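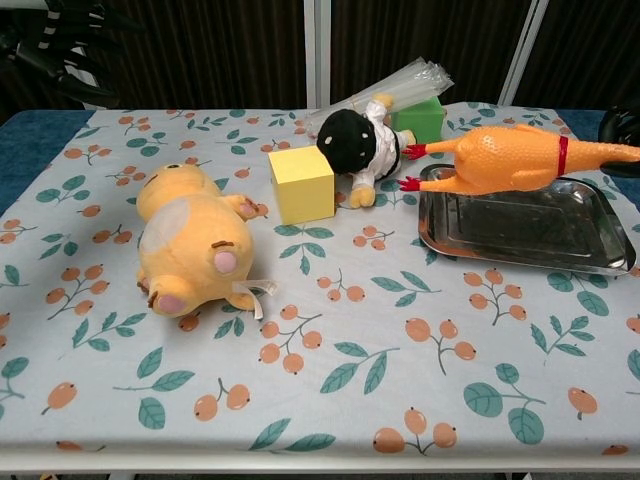
Berry-print cloth on the play table, toys still out. Note the far corners.

1/ The cloth is short at both far corners. Dark blue table shows on the left and again on the right. The near hem runs straight along the white front edge, so all of the shortfall has gone to the back.

2/ I bought it by the label size. Latmont list it as fitting a 90 cm table. Measure the top yourself, then add the drop you want on each side. I added nothing.

3/ Washing makes this worse. Cotton can shrink by up to 5 per cent on a first hot wash. Buy long, wash once, hem afterwards.

4/ Jagadeesh Venkataraman asks whether clips would hold it. They would, but they stop a cloth sliding. They don't make it any bigger.

5/ Toys next. The yellow pig is on its back with the care tag sticking out. Read the tag before washing plush and leave it sewn on. Cut tags get lost and then you are guessing at temperatures.

6/ The foam cube gets a damp cloth and mild soap. I keep foam out of the machine. It holds water for days.

7/ The doll in the white outfit with the black trim is a hand wash here, cool water, dried flat. Dark fabric next to white is where dye runs show first.

8/ Replacement cloth is on order from Raptis, 14 cm longer. Same berries, if they have them. It should be here by Thursday.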